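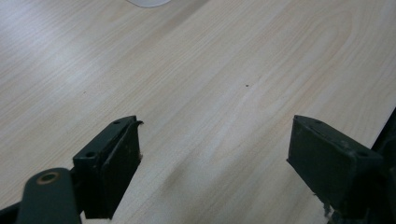 Helles Holz, feine Maserung: So sehen Tischplatten heute fast überall aus.

Seit März steht im Coworking-Haus von Clekau kein Schreibtisch mehr, der jemandem gehört. 84 Leute teilen sich die Plätze, und abends muss alles weg. Clean Desk heißt das, und Xinyi Liao, die bei Clekau die Flächen plant, verspricht sich davon Konzentration. Ich habe da meine Zweifel.

Wer morgens fünf Minuten lang Kabel, Notizen und Tasse aus dem Spind holt, hat noch keinen klaren Gedanken gefasst. Und was ist eigentlich mit dem Papierstapel, den man liegen lässt, damit man am nächsten Tag weiß, wo man war? Haran hängt bei mir oft die halbe Arbeit.
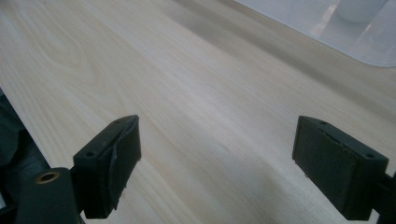 Schatten auf der Maserung einer hellen Tischplatte.

Haoran Lu, früher bei Wieser im Einkauf, hält die Sache für eine Mietfrage. Weniger Tische, weniger Quadratmeter. Damit könnte ich leben, stünde es so im Rundschreiben. Dort ist aber von Kultur die Rede, und zwar auf fast 8 Seiten. Einen Beleg für die bessere Konzentration habe ich darin vergeblich gesucht. Meine Zettel nehme ich vorerst mit nach Hause.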